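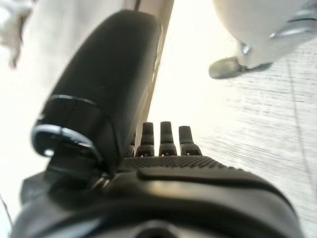
Mayu Wada asked at the January review whether the dropped grips should be logged as one fault or two, and whether the funder would be told before the root cause was known. They are logged as two, and both are reported in full below.

Grarkorar bedroom tidying project
Progress report to Worovach, March 29, 2024

1. Summary
In this period Flistosico ran 500 pick trials on cloth items at the bedside. Of these, 452 ended normally. The rest ended in a stop, either automatic or by the operator. No one was hurt. Trials with people inside the marked area are suspended until item 3 is closed.

2. Faults
Fault A: late release. The hand stayed closed after the open command. The command reached the hand controller each time, but the controller was still working through the previous force reading and held its last position. A software fix was installed after trial 173, and the fault has not come back.

Fault B: arm keeps pushing with the hand closed on cloth. When a towel is held against the side of the mattress, the soft backing gives way and the wrist sensor reads too low. The arm goes on pushing past its target. In the worst case the base shifted on the floor before the operator pressed stop. Cause partly understood. The force limit has been lowered for all bedside work, at the cost of slower cycles.
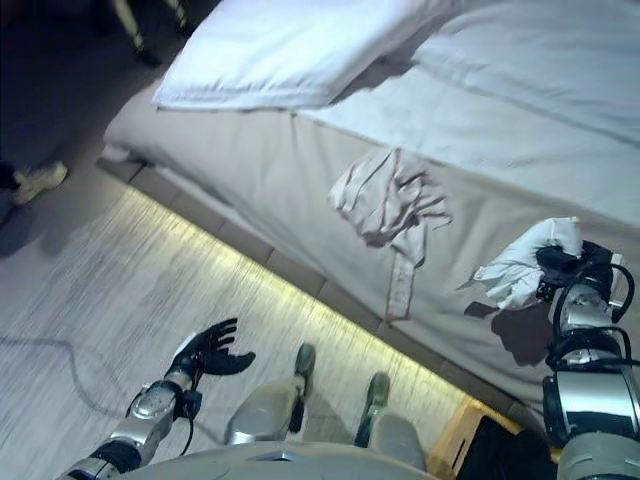 3. Open actions
Repeat the Fault B trials with the lower limit on the Moldovan test bench.
Add a position limit that does not depend on the wrist sensor.
Rewrite the stop procedure so that the operator has no other task during a run.

4. Budget
No change requested. Bench time comes out of the existing test allocation.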